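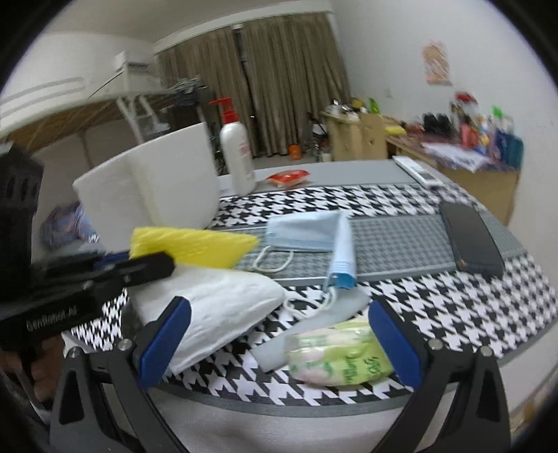
A table before sorting, with wipes, a face mask, a sponge and a phone on a houndstooth cloth.

Clearing and Resetting a Shared Table

Tondalbridge Residence Services
Household Guidance Sheet 80
Revised Apr 3, 2025

This sheet explains how to clear a table in a shared living area and return it to ordinary use. It applies to all furnished apartments at Tondalbridge, including those in the Wongsuwan wing. Residents should allow roughly 20 minutes for a table of average size.

Before you begin

Bring the following to the table:
- one lined wastebasket
- one shallow tray for items that belong in another room
- two clean cloths
- a mild dish soap solution in a small bowl

Supplies may be drawn from the Flatex cabinet on each floor. Please return unused cloths to the same shelf.

Step 1. Remove waste

Place used tissues and paper towels directly in the wastebasket. A disposable face mask left lying on a table is to be treated as used unless it is still in its wrapper. Pick it up by the ear loops, discard it, and wash your hands before continuing.

Step 2. Set aside phones and remote controls

Move phones and any remote control to a dry surface away from the work area. A dark phone lying on a patterned cloth is easily missed when the cloth is lifted, so check along the edges of the table as well as the middle. Do not place electronic items on the tray with tubes or sponges.

Step 3. Sort toiletries and cleaning items

Tubes of toothpaste or skin cream go back to the bathroom. Close each cap firmly and lay the tube flat on the tray. Sponges return to the kitchen or utility sink. If a sponge has an odor or has begun to crumble, discard it.

A package of wet wipes may remain in the living area if it is in regular use. Press the seal closed along its full length and store the package flat. Packages that have dried out should be thrown away.

Step 4. Move large boxes and panels

Boxes and foam panels should not be stored on tabletops. Look inside any open box before moving it. Flatten cardboard and take it to the recycling room. Foam is collected separately at the loading door.

Step 5. Remove the runner and tablecloth

Lift the runner first, folding both ends toward the center to hold any crumbs. Remove the tablecloth in the same way. Shake both outdoors or over a bathtub. Launder according to the care label. Linens supplied under the Dolleo program carry an inventory tag at one corner, which must stay attached.

Step 6. Wipe and dry the table

Wipe the surface with a damp cloth and the soap solution, working from the back edge to the front. Wipe again with plain water and dry fully with the second cloth. Cloths laid over a damp surface may leave marks.

Step 7. Reset

Replace the tablecloth with an even drop on all sides, then center the runner. Return only the items in daily use. Phones should be returned to their owners or, if unclaimed, taken to the service desk in Room 364.

Replacement linens may be requested at the same desk. Requests received in February and later are filled from the new stock list.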